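Questions we get about robots and housework

Updated 12/21/19

Can a robot tidy my child's room yet?
Not a whole room. On a table, with small toys and a box to put them in, a pair of arms can do a part of the work. On a carpet, with clothes and books between the toys, we would not promise it.

Why are toy bricks so difficult?
They are small, they lie in every direction, and some are still pushed together. The machine must decide if a stack is one thing or several. A child of six decides this without thinking. 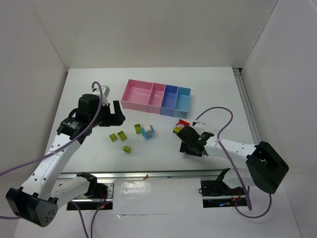
We also get asked about speed. In May we gave the Orholm arms 287 pick-ups to do, and they were much slower than a person at all of them. The control program, Didora, waits before each grip, and this waiting is the biggest part of the time.

What about work in a shop or a small factory?
There it is easier, as the same part comes to the same place. Our customer Voicu sorts 828 parts in one shift with one arm, and a worker looks in every 40 minutes.

Does Dusis sell a robot for the home?
No, and we have no date for one. Please do not send a deposit.

Can I bring my own objects for a test?
Yes, if they are dry and not made of glass. Write to us first and tell us the sizes.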